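The capture station at Skundisus, January 10, 2021

The training data for the Revine cell, a two-arm handling machine that coils and packs soft goods, comes from a head-worn camera rig kept in the Sudumthorpe building. The technician responsible for the rig described how it is kept in working order.

"The mount is the part that drifts," the technician said. "The tilt joint has a friction washer, and after 400 hours it starts to sag. We changed it in December and set the new one to 2 newton meters."

Tilt is set with the wearer looking down at a work area on the floor. Both hands have to stay in view with the forearms extended, and the shoes should sit near the bottom. "If you see shoes and both wrists, the angle is right. If you lose the wrists, go back to the joint and start over."

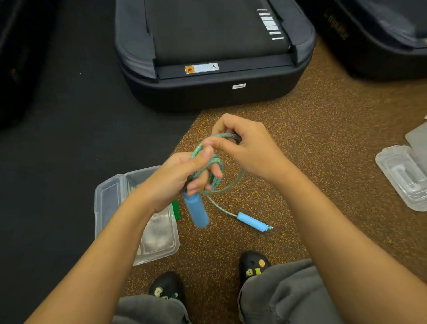

Coiling a jump rope by hand, seen from the head mount.

Rope is the task the technician uses to check a new setting. The cord crosses over itself, the fingers cover part of it, and a free handle can swing. "Exposure shows up there first – a handle that moves will blur before anything else does. A little is fine. If the braid on the coil is smeared too, I shorten the shutter."

The lens is wiped before each session and the cable is checked at the strain relief. Baptista, which built the arms, asks for a calibration file with every batch. The technician shoots the target board at 300 millimeters and again at arm's length, then compares the two against the previous file.

The arms get their own schedule. Finger pads are replaced after 175 shifts, earlier if the edges lift. "Cord is hard on pads. It cuts a groove where the thumb closes, and then the grip force readings are no use." Pads go on with the controller locked out, and the zero offset is taken again before the cell is released.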